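1/ My water bill this month covers 1,196 gallons and a $17 "service readiness" charge. Plindar Water has been ready for me this whole time, apparently.

2/ Called to ask what readiness involves. On hold for 3 songs, all the same song.
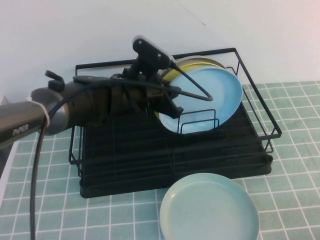

blue plate, green tile, still on hold

3/ The agent said the charge "reflects availability." I asked if I could be unavailable. She put me back on with the song.

4/ My neighbor on MacKinnon pays no readiness charge. His side of the street is Alance Utilities. They charge him for "street adjacency."
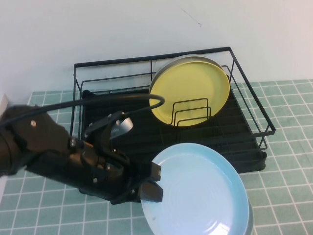
5/ Update: they've credited me 400 points in the Plindar rewards program. Points can be redeemed for a tote bag in July.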